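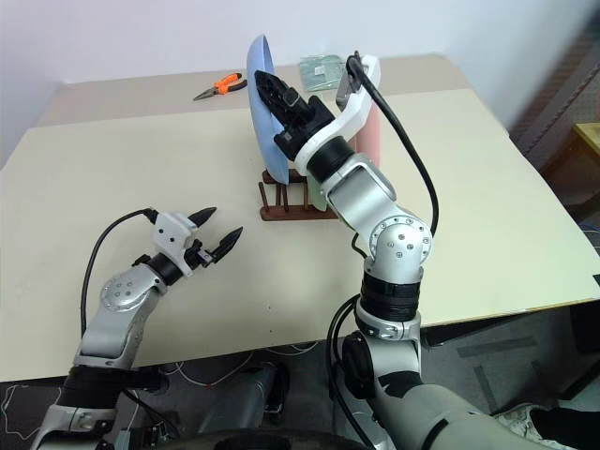 Mirsad Gashi wrote in to say that the Wodberg label maker eats tape, and that I'd been too kind to it last time. He's right on both counts. Two months in, mine still feeds out a blank inch before every label, which on a jar of cumin is most of the label.

The typing part is fine. It has 342 symbols, including a trombone and three kinds of anchor, and no way to make the letters smaller without going through the menu called Mood. I have yet to learn what the other moods are.

Refills run $19 if you buy the Wodberg ones. The Yip refills cost less and fit, more or less — you have to lean on the lid. The labels themselves stay put. I stuck one on the freezer door in July and it will outlive the freezer.

If you only want to name a few folders, buy a marker. If you've got a pantry like my sister's in Burkavcombe, get this one and a second roll.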